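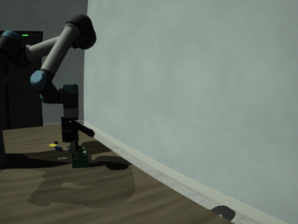

Robot arm, wood floor, gray-green wall

Supper Club Minutes, 30/03/2023

I took notes this time, so blame me for the spelling. We started late (the parking on Kelinetti Street again) and agreed the last minutes without changes, except that it was plum jam and should never have said prune.

1. The Moldovan supper

Still on for August! We went back and forth on the menu for far too long. Cornmeal mush with sheep cheese and sour cream is in, stuffed peppers are in, and the cherry dumplings are in if we can get decent cherries. I pushed for the cabbage pie and lost. Tickets will be $12, with kids under 10 eating free. I said that felt low given what cheese costs now, and we'll look again once we have a real quote. 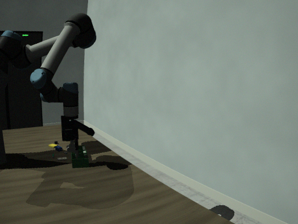
One member felt $12 was already plenty for a family that wanted to bring grandparents along, and asked if we could do a cheaper plate with just the peppers and bread. We liked that. Agreed: a $5 small plate, sold at the door only.

2. Getting to Skilby

The hall in Skilby is booked and the deposit is paid. Getting everybody out there is the headache. Karier quoted us for a bus both ways and I nearly fell off my chair, so we're doing carpools. If you have spare seats, put your name on the sheet, and please write down a phone number this time.
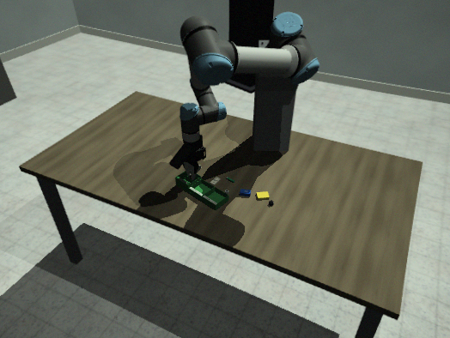
3. Pots, pans and the big stove

The hall stove has one burner that won't hold a low flame, and cornmeal needs a low flame. I'll bring my two camp burners. We're also short on big pots. Three would do it, with lids, and I'd love it if one of them was heavy enough that the bottom doesn't scorch.

Trial cook is at my house before the end of next month. I want to try the dumplings with frozen cherries as well as jarred,

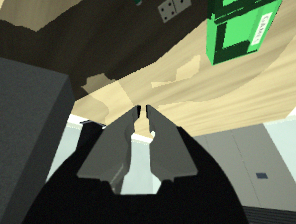
and if neither one works we'll switch to the sweet cheese filling and stop arguing. Bring an apron and something to take leftovers home in.

4. Other stuff

The recipe binder is missing its soup section. Please check your kitchen shelves. Next meeting same place, and snacks are on me.

Filed under: Club Notes, Food & Suppers

Recent posts
Carpool sheet for Skilby
Plum jam, the corrected recipe
Has anyone seen the soup section?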